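Pevlow Laundry and Pressing Room — Knitwear Table Check
Checked by: Blažena Holub
For: Washington Portela
Day: Wednesday

1. Iron cord and plug — OK. No cracks.
2. Iron rest — OK, but please tighten the left foot.
3. Path to the door — OK after I moved the Vareck boxes.
4. Knitwear handling — OK. Wool and thick knits must be held by the body of the fabric, never by one loop.

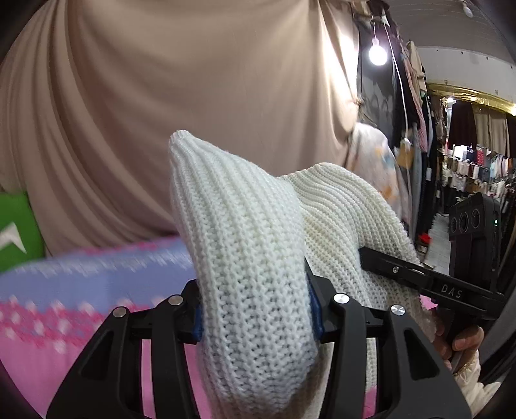 Item 4: cream-white ribbed knit, held in the folds.

5. Steam hose — needs attention. It is 46 inches long and reaches the floor, so a person can step on it. I asked for a hook in June and I ask again.
6. Water tank — OK. Filled below the line.

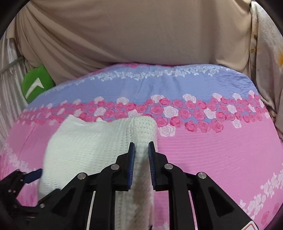
7. Table padding — OK with comment. I pressed with my hand in each corner and felt no hard place. The cover must lie flat before the iron is switched on, and no pins may stay in it. On a floral cloth like ours a small burn mark is easy to miss between the flowers, so please look at it from close and in good light.
8. Switch-off — the iron must rest 30 minutes before storage. Two times I found it in the cupboard still warm.

Result: pass, with items 2 and 5 open. Next check by Washington.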